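Went to the shop after work to look at the steelbook of Xia, having told myself I wouldn't. They had three left. The sticker on the front says "new 4K restoration approved by the director", and I'd like to know what approved means, because I've read that sentence on discs that looked like they'd been dragged through a car wash. Put it back. Picked it up again. Put it back and came home with a cheaper one, the plain case release of Billaletti, which I've owned on VHS, on DVD, and on a Blu-ray that was so dark in the second half I used to watch it with the lamp off and the brightness up.

So I'm a hypocrite, fine. But at least it was 33 dollars and not the 50 they want for a tin box and a booklet with an essay in it.

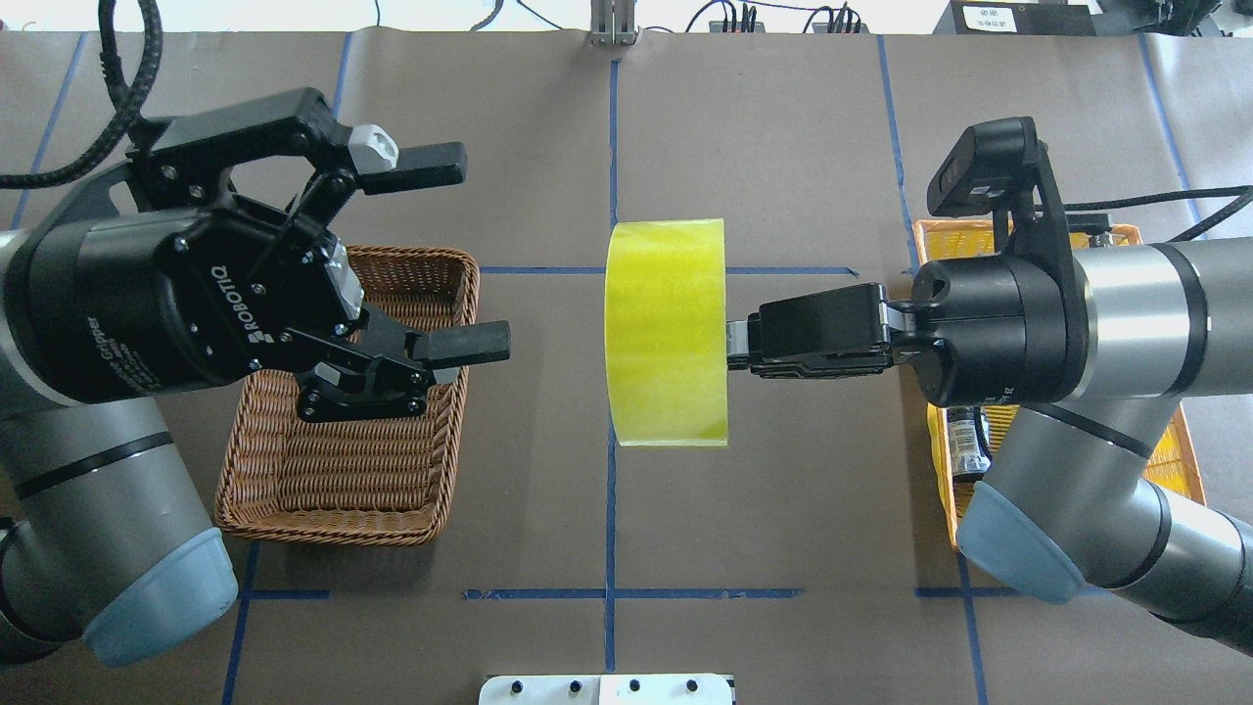 Billaletti first, then the complaining. I put it on after tea and watched the lot, including the credits. The picture is better. I'll give them that, grudgingly, and I did go and pull the old disc out to compare the harbour sequence before I'd admit it. The blacks have some shape in them now and you can see there's a man standing behind the fish crates, who I honestly never knew about in all these years. The colour is another matter. Somebody has decided the whole thing should lean yellow, and I don't mean a bit of late sun. In the kitchen scene everyone's face is the same yellow as that fat roll of packing tape, and the white tablecloth isn't far behind. I remember that tablecloth. It was white at the cinema and it was white on the DVD. The people who like this sort of thing will say the old transfers were wrong and this is how it was always meant to look, and maybe they're right, but they say it every time and it's always yellow, or else it's teal.

The sound I have no quarrel with. Left it on the mono track. Tried the surround remix for a few minutes and got seagulls behind the couch.

Extras are thin. There's a trailer, a stills gallery that moves on by itself before you've had a proper look, and a 20 minute featurette that Clirport have put on the back cover as "brand new". It's new in the sense that they've cut it down from the long one on the DVD and put a different title card on the front. Same chair, same curtain, same story about the boat sinking. I was cross about that for longer than it deserved. Had a biscuit.

The commentary I'm saving. It's a critic I don't know, and in my experience they either read out the cast's other films or they tell you what you're looking at while you're looking at it. Happy to be surprised. 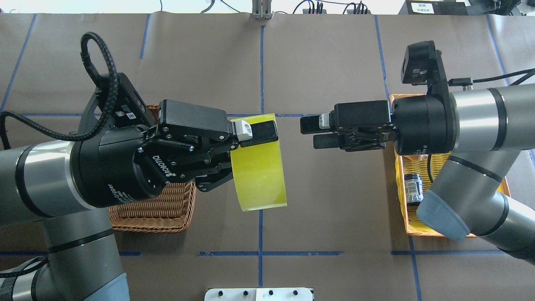 Hobart, 27th September

Tonight's grievance is Provetti. They've announced the whole trilogy for the new year, in a box, "fully uncut for the first time", and everyone online has lost their minds. I went back through my notebook and I'd written nearly the same words in August, when they announced the same trilogy, uncut, for this month. No mention now of that having happened. The old page just goes to the front of the website.

And uncut compared with what? The second film ran about an hour and a half when I saw it, and the running time they've listed for the box is the same. Either the missing footage is a few seconds of somebody walking down a corridor, or they've copied the number off the old release and nobody there has checked it. My money's on the second. I'm not putting a preorder down until somebody with the thing in their hands says what's on it.

Did the commentary after all. He was pretty good on the harbour stuff and knew which streets were which. He mentions the yellow once, calls it "warm", and moves along quick smart.

Have moved the old Blu-ray to the giveaway pile. Kept the DVD for the long featurette and the tablecloth. The shelf by the door is full again and I've started laying things flat on top of the row, which I said I wouldn't do in this flat. Xia was still in the window when I went past for milk. Same price.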